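Junex evaluation group, minutes of the review meeting, May 6, 2019
Present: Amos Thibodeaux (chair), Yao-tsung Chow, two from Packing, one from Purchasing, and the minute-taker, who would like it recorded that she asked for a rota in December.

## 1. Previous minutes

Approved with one correction. The Femby quote is for the two-arm kit with rail, and does not include "installation and lunch."

## 2. Femby two-arm kit, trial so far

Yao-tsung reported. The kit is on a 30-day trial and we are on day six. The job we gave it is the one Packing likes least, putting single wrapped snacks into gift boxes. Unpacking the kit took a morning, and finding the Allen key took most of the afternoon.
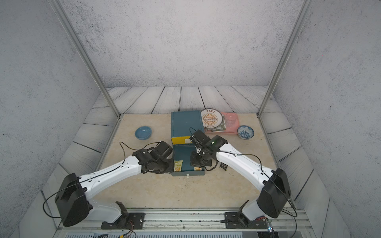 Fig. 1. Both arms at the box, snack packet in the left gripper.

Packing asked whether the arms can work over the same box without hitting each other. Yao-tsung said yes, provided the handoff zone is set up first, and that the manual covers this on page 127, after the warranty. Amos asked for the page to be copied and taped to the bench.

Purchasing asked why the trial table is set for a meal. Yao-tsung said the bowls and the tray belong to the second task on Femby's list, table setting, and that Femby counts both tasks toward the trial. Purchasing said we do not sell table setting. Noted.

## 3. Grippers and wrist cameras

The standard parallel grippers come with the kit. Sorensen sells soft fingertips that fit, at a price Amos read out twice. 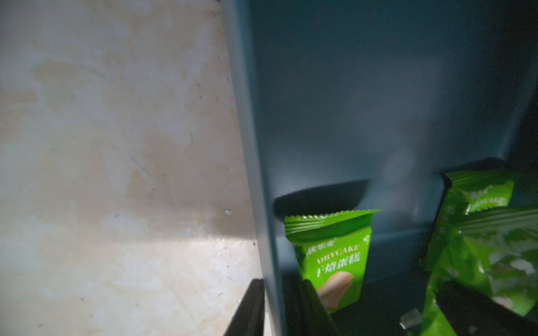 Packing's main worry is the crimped seal at the top of the packets. It is the easiest place to grab and also the part customers look at when deciding whether something has been chewed. Yao-tsung wants to try gripping lower on the body, with less force, before anyone spends money on fingertips. Agreed, by everyone except Purchasing, who had already started a form and will now stop.

There was some discussion of glossy wrappers. The wrist cameras are small and do not care for glare - Femby's support desk suggests "diffuse ambient light," and Amos suggested a bedsheet. Femby has been asked whether a bedsheet affects the warranty.

## 4. Bins

Plastton can supply matte bins in place of the ones we have. Lead time is roughly 36 days, or slightly longer than the trial they are meant to help. Yao-tsung will ask for a loan pair. He also asked that packets go into the bins one layer deep for now. Packing said this is not how packets arrive. Both positions were recorded at some length and have been shortened here.
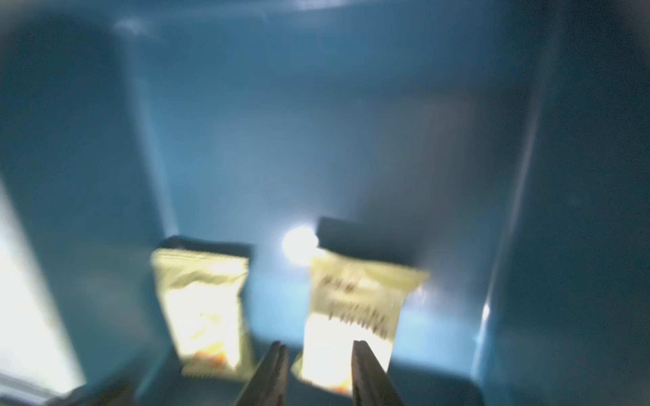

## 5. Actions

- Yao-tsung: lower grip point, reduced force, same snacks. Report next meeting.
- Yao-tsung: ask Plastton about loan bins.
- Amos: written answer from Femby on spare cables and on the bedsheet.
- Purchasing: hold the Sorensen order.
- Packing: stop eating the test stock. The spreadsheet needs it.

## 6. Any other business

The minute-taker raised the rota. Deferred.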